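Refurbishing Subgroup – Minutes, September

Present: Inese Krūmiņa (chair), Kaan Çetinkaya, Haf Lloyd, Lanying Xue, Iñaki Garrido (minutes)
Apologies: none received
Meeting opened 6:40 p.m. in the back workroom at Clonwood.

1. Minutes of the last meeting

Approved with one change. Item 5 said the desktop towers from Kerner were "in good order." Haf asked for that to read "said by Kerner to be in good order," as we have opened very few of them. Changed.

2. The Kerner desktops

Kaan reported. Kerner has offered a second lot on the same terms as the first: we collect, we wipe the drives, we keep what we can use. He thinks we should take it. The chair asked what had become of the first lot and was told it was on the shelves by the door, where it was in June.

Kaan's view is that the towers are worth the work. The cases open without a fight, the parts lift out, and a processor swap is a short job for a person who has done a few. He had brought his worksheet, which puts the cost of getting the first lot ready at $2,670, including memory and drives. The minute-taker notes that the worksheet has no line for machines that turn out to be dead.

The Dell is on the slatted table with its side off, and members looked it over before going on. The board has no cooler on it at present and the power supply is still in place.
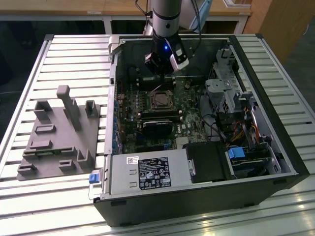

Haf said she would sooner see one desktop finished and handed to a family than a whole shelf of them described as nearly there. She asked that this be minuted. Lanying agreed with the first half and said the second half was a bit hard on Kaan.

Kaan replied that the delay is parts, and that parts cost money the group has so far declined to spend. The chair said the group had declined to spend it without a list, and there was still no list.

Agreed: Kaan to send round a parts list, by machine, before any answer goes to Kerner. No second lot until then.

3. Processor swaps

Lanying has written a one-page procedure and read it out. In short: power lead out, case on its side, cooler off, old paste cleaned away, lever up, chip straight up and out. New chip goes in by its corner mark, with no pressing. Lever down, fresh paste, cooler back on.

Iñaki asked whether the swaps are worth doing at all. The faster chips come from Curitano as used stock and have to be taken on trust. The seller's claim is that a swapped machine feels like a new one. We have heard that sort of thing before about the memory upgrades, and the people who got those machines did not ring up to say so.

Lanying's answer was that she would time a startup on the same machine with the old chip and then with the new one, and bring both figures. This was thought fair. Haf wants the same drive used both times or the comparison is worthless.

There was a longer talk about the sockets. On these boards the pins are in the socket and the chip is flat underneath, so a chip let go at a tilt can bend pins and finish the board. Lanying wants the chip held by its edges and lowered level, every time, with the lever fully up before anything goes near it.

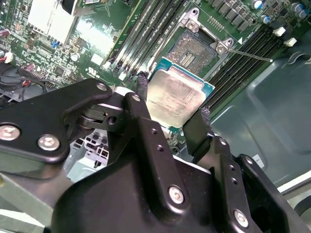
Who pays if a board is ruined during a swap? The group does, out of the parts budget, and the board goes in the log with the date and the machine number.

Kaan thought the log would put people off trying. The chair thought it might put them off rushing – she was content with that. Procedure adopted for a trial on 8 machines, then reviewed. Iñaki abstained.

4. The work table

The aluminum-topped table was bought over the objections of two members present, and the chair asked for a plain report on how it is doing.

In favor: it is stiff, it wipes down, and a tower lies on it without rocking. Against: screws roll into the grooves and stay there, and the glare off the metal is bad under the lights. Haf said she had spent more time picking screws out of that table than putting them into computers.

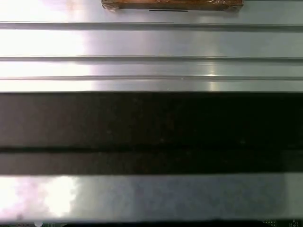 Chuang has quoted $180 for a fitted mat. Iñaki asked what a fitted mat does that a plain one cut with a knife would not. Kaan said it was anti-static. Lanying said plain ones can be had anti-static too, and that either kind needs to be grounded or it is just a mat. The Chuang leaflet says theirs will last 3,000 hours of bench use, and no one in the room could say how that had been measured.

The glare was left over. Moving the table would mean moving the shelves, and the shelves are full of Kerner towers (see item 2).

Agreed: Lanying to price a plain grounded mat. Screws to go in the lidded tubs meanwhile, and the tubs to go back on the shelf at closing.

5. Checks before a case is closed

Kaan proposed a short check for every board, to be signed by a second person:

a. Memory pushed home, with the latch closed at each end of the slot.

b. Coin battery tested, and changed if low. The clock set afterward.

c. Capacitors looked at for bulging or leaks. Any doubt, the board comes out.

d. Processor lever down and hooked before the paste goes on.
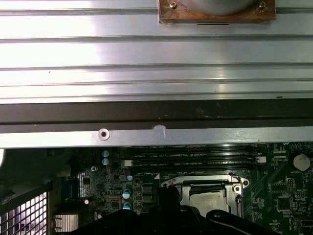 6. Storage and labels

Haf went through the shelves in August and found tags reading "tested," "tested OK," "OK" and "OK?" in at least three hands. She does not believe any of them. From now on there will be two tags only, pass and fail, with initials. Anything with an old tag counts as untested.

Kaan objected that this throws away work already done. Haf asked him which work. Carried, Kaan against.

7. Any other business

The chair has the spare key. The one on the hook does not turn.

Iñaki would like the parts list sent as a spreadsheet and not as photographs of a notebook.

Closed 8:15 p.m. Next meeting in October, same room, once Kaan's list has gone round.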